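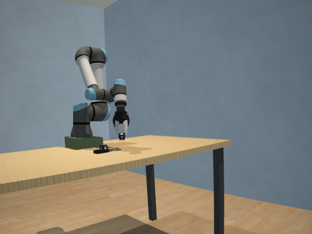 Tamsin Dunleavy wrote to me that her oiled table went sticky after two days and stayed sticky for the whole winter, and she asked what she did wrong. Most probably she left too much oil on the surface. I answered her by mail, but the question comes often, so I write the full method on this page.

How to oil a wooden table

You need:
- hardwax oil or a plain hardening oil (I use the clear one from Feyisa)
- sandpaper, grit 120 and grit 180
- lint-free cotton cloths, more than you think
- a white pad or an old flat sponge
- gloves

First, check what is on the table now. Put a few drops of water on a place that gets much use and wait ten minutes. If the water stays in round drops, there is still some finish and you must sand it. If the wood becomes dark, the old oil is gone and a light sanding is enough. Let it dry until the next day before you continue.

Sand always along the grain. Start with 120, only until the surface has one even color, then go over it with 180. I do not go finer than this. With very fine paper the wood closes and the oil does not go in well. I made this mistake on my first table and had to begin again.

Remove the dust with a vacuum cleaner and a soft brush, then wipe with a cloth that is only a little damp. Wait one hour.

Stir the oil slowly, do not shake it. Pour a small amount in the middle and spread it with the pad, in the direction of the grain. For my table, 148 cm long, I needed less than 200 ml for two coats. Leave it 15 minutes. Places that look dull have drunk the oil, and you can give them a little more.

Now comes the step where Tamsin had her trouble. Take a dry cloth and wipe everything off, with some pressure. The surface must not feel wet anywhere. Look at it from the side, against the window -- every shiny spot is oil that will stay sticky. Do the edges too, because drops collect below them.

Let it dry overnight with a window open. The next day, put the second coat in the same way, but thinner. You can use the table carefully after two days, but keep water and hot cups away for two weeks.

If your table is already sticky: rub a little fresh oil on it with the pad, wait five minutes until the old layer becomes soft, and wipe it all dry. If this does not help, you have to sand.

Important: cloths with oil can start to burn by themselves. Put them in a bucket of water, or spread them flat outside to dry. Never leave them in a ball in the trash.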